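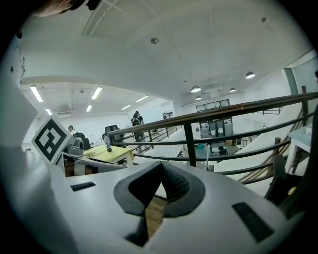
The robotics club at Niltodham has 18 members and one assignment this term: teach an arm to tidy a room. Before the arm gets a turn, the students do the job themselves, with grippers held in their own hands.

"You find out fast how much your fingers were doing for you," says Ivana Rivadeneira, a second-year student who joined in December.

Every attempt is recorded and goes into a shared folder the club calls Kandpal. By 21/04/2022 it held 207 usable runs. Another 99 had been thrown out, mostly for lost tracking. 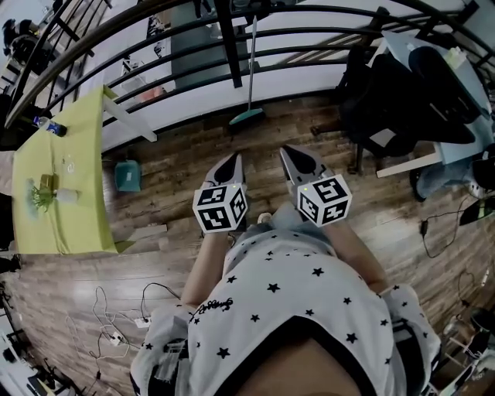 Tracking is Unai Barroso's job. He wrote the software that works out where each fingertip is from the black-and-white patterns on the cubes. Cover one with a sleeve and the run is spoiled. Floor work is hardest, he says – a small bin lying on its side gives two pointed fingers very little to hold, and a broom against a railing is a problem the club has put off.

Pankaj Agarwal, who teaches the course, wants the first arm trials done before summer. The students would like more runs first. They have two evenings a week to get them.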